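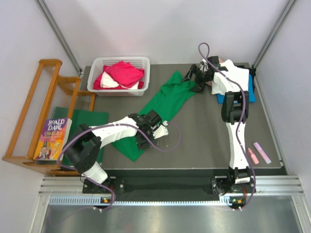

Green cloth on a dark gray table.

I got to Tumisgate a little after 4 in the afternoon, soaked, and the woman who runs the dye shop there handed me a mug of tea before I'd even said hello. She's been coloring linen under the name Surnarska for years, and I've wanted to talk to her ever since I bought one of her napkins (okay, six of her napkins) at the November market.

So how does a person end up dyeing cloth for a living? "By ruining a bedspread," she told me. "My mother's. I tried to turn it yellow with onion skins and it came out like weak gravy. She kept it on the bed anyway!"

Green is the color people always ask her for, and it's the one that gives her the most grief. She dyes the linen yellow first, using weld from a grower over in Bozsik, and then dips it in indigo. "You're looking at it thinking, well, that's awful," she said. "Then you hang it up and wait. I walk out of the room. I can't watch."

She used to keep about 40 shades on her card and now she's down to far fewer, mostly because she got tired of mixing the ones she didn't like. I asked if she missed any. "There was a pink. People loved that pink. I hated it every single day."

Before I left she pulled out a tablecloth she's been fixing for a cousin, with a wine stain the size of a saucer, and asked me what color I'd make it. I said plum. She's going with brown.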